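Ticket 2035: Bibliothekskatalog Tirier verliert nach dem Update die Umlaute in der Sortierung
Status: gelöst
Eröffnet: Juni 2018
Komponente: Suchindex, Modul Shen
Priorität: mittel

Fehlerbeschreibung

Seit dem Update auf die neue Fassung von Tirier stehen in der Titelliste alle Einträge mit Ä, Ö und Ü ganz hinten, noch nach dem Z. "Äpfel im alten Land" kommt also hinter "Zwiebelkuchen", und wer im Regal Heimatkunde nach "Über die Deiche" sucht, blättert bis ans Ende. In der Volltextsuche werden die Titel gefunden, nur die Reihenfolge stimmt nicht. Betroffen sind 57 Titel in unserer Zweigstelle Firard. In Skivesov läuft dieselbe Fassung, dort ist alles richtig sortiert, und genau das hat mich neugierig gemacht! 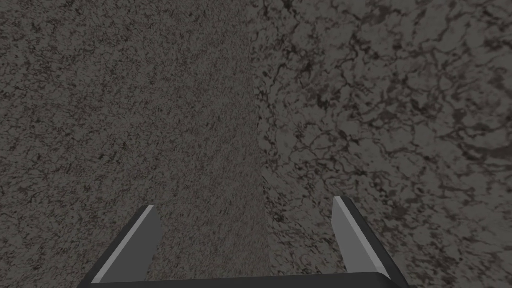 Erster Verdacht war die Zeichenkodierung. Ich habe die Datenbank geprüft, alles sauber UTF-8, kein einziges kaputtes Zeichen. Der Export in eine Textdatei sieht ebenfalls gut aus. Die Daten selbst sind also in Ordnung, und das ist schon mal eine richtig schöne Nachricht, denn beim großen Umzug im Februar hatten wir da ganz andere Sorgen (Stichwort Fragezeichen in den Verfassernamen).

Was ich ausprobiert habe

1. Browsercache geleert, anderer Browser, anderer Rechner. Keine Änderung.

2. Dienst Shen neu gestartet. Die Liste baut sich danach spürbar schneller auf, die Reihenfolge bleibt aber falsch.

3. Einen Testtitel "Öltest" angelegt und wieder gelöscht. Er landete ebenfalls hinter dem Z, der Fehler betrifft demnach auch neue Einträge und nicht nur den Altbestand.

4. Konfiguration aus Skivesov neben unsere gelegt und Zeile für Zeile verglichen. Hat etwas gedauert, aber es lohnt sich wirklich, so eine Datei einmal ganz zu lesen, da stehen Sachen drin, von denen ich gar nicht wusste, dass der Katalog sie kann! In Zeile 19 dann der Treffer: In Skivesov steht bei der Sortierung "de_DE", bei uns nur "C". Mit dieser Einstellung wird stur nach Bytewert sortiert, und dann kommen die Umlaute eben nach dem Z. 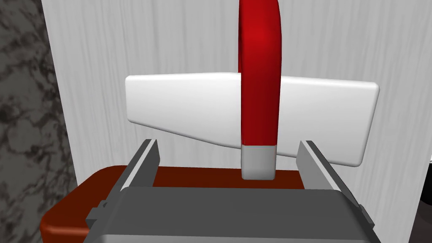
5. Sicherung der Konfiguration angelegt, den Wert auf "de_DE" geändert und Shen neu gestartet. Ergebnis: immer noch falsch. Das war kurz enttäuschend.

6. Noch einmal im Protokoll nachgelesen. Beim Start meldet Shen "locale not found, falling back to C". Auf dem Server in Firard war das deutsche Sprachpaket gar nicht installiert. Sprachpaket nachinstalliert, mit "locale -a" kontrolliert, de_DE.utf8 taucht jetzt auf.

7. Index gelöscht und komplett neu aufgebaut. Das ist nötig, die Sortierschlüssel werden beim Einlesen berechnet und danach nicht mehr angefasst. Ein Neustart allein reicht nicht.

Ergebnis

Die Äpfel stehen wieder vorne beim A, und auch das ß wird jetzt wie ss einsortiert, das war vorher nie richtig. Eine tolle Zugabe! Gastzugang und Ausleihterminal zeigen dieselbe Reihenfolge.

Offene Punkte

Auf 2 Listen, die als PDF erzeugt werden (Neuerwerbungen und Fernleihe), ist die alte Reihenfolge noch zu sehen. Die werden nachts neu gerechnet, ich schaue morgen früh nach.

In der Installationsanleitung fehlt der Hinweis auf das Sprachpaket. Ich habe einen Absatz dazu geschrieben und hänge ihn an das Ticket für die Dokumentation.

Nachtrag

PDF-Listen geprüft, beide stimmen. Die Warnung im Protokoll ist ebenfalls weg. Ticket kann geschlossen werden.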